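Clarach Guest House – Bathroom Safety Walk-Through, Upstairs Rooms
Checked by Vitória Fonseca, 02/12/2022

3 comments 12 shares

I've kept the same order as the August list so you can lay the two side by side, and I've written my comments under each item the way you all asked me to (you may regret asking!).

1. Floor dry and mats lying flat – OK
Lovely to see the new mats in every room. The one in Lestus still curls at the corner nearest the door, so please turn it over and put something heavy on it overnight.

2. Grab bars firm when pulled – OK, one to fix
I leaned my whole weight on each of them, and I am not a small woman. The bar beside the tub in Assefa has a little wiggle at the top screw. Please put a note on the door until it's tightened.

3. Hot water at the basin – NEEDS WORK
Room 4 came out far too hot for me to keep my hand under. Turn the mixing valve down and test it again with the thermometer, first thing in the morning before the guests are up and using it all.

4. Basins and drains – OK
No cracks or chips that could catch a hand, and every drain ran clear. Do keep running a finger under the rim, where small chips like to hide.
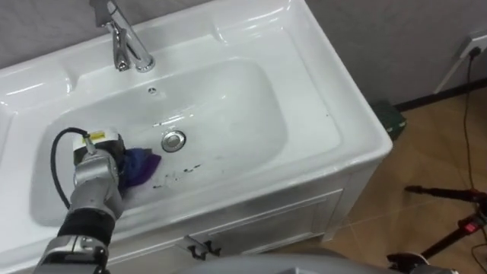

5. Cleaning products locked away – NEEDS WORK
I found a spray bottle on the windowsill in Lestus, right at the height of a curious toddler. I know how it goes when the phone rings and you put things down, I've done it myself – but they go back in the hall closet every time, please, and the key goes on the high hook.

6. Outlets and fan – OK
All the outlets tripped and reset as they should. The fan in Assefa hums a bit, and I'd like Grikevlow to look at it when they come for the boiler.

7. Door locks open from outside – OK
Tried each one with a coin. The lock on room 4 is stiff and wants a drop of oil.

Time taken: 55 minutes, with a very welcome cup of tea in the middle of it. Items 3 and 5 to be rechecked before the weekend guests arrive.

Share Comments (3)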